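How to Adjust the Nose Pads on Metal-Frame Sunglasses

Filed under: Eyewear Care & Fit
By Ingeborg Zaugg | 1 June 2025
Print this page | E-mail this page
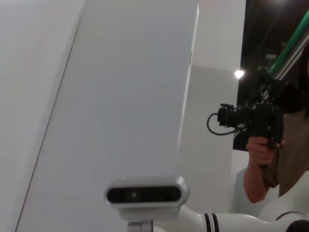

The pale panel, with the white sensor module in front.

Metal frames such as the Trotivari and the Collurano have silicone pads on thin wire arms. If the glasses slide down or leave red marks, the arms need a small bend. Plastic frames with molded pads cannot be adjusted this way.

You will need:
Nose pad pliers, or small pliers with the jaws taped
A 13 mm pair of replacement pads, if the old ones are yellow or hard
A lens cloth
A flathead screwdriver for eyeglass screws

1. Clean the frame with mild soap and water. Dry it with the cloth.

2. Put the glasses on and look straight into a mirror. Note whether they sit too low, too high or to one side.

3. Hold the frame by the bridge. Do not hold it by the lenses or temples.

4. Glasses too low: bend both pad arms inward to narrow the gap. Glasses too high: bend them outward. Move each arm less than one millimeter at a time.

5. Glasses off to the left as you wear them: move both pads slightly to your left, which shifts the frame right. Reverse this for the other side.

6. Check that each pad lies flat against the nose. An edge that digs in means the pad angle is wrong — turn the pad, leaving the arm where it is.

7. To replace a pad, back out the screw, lift the old pad from its box and fit the new one with the curved side toward the nose. Tighten until snug.

Titanium arms spring back and need a slightly larger bend. If a solder joint shows a crack, stop and take the frame to an optician.

Next: Tightening Loose Temple Screws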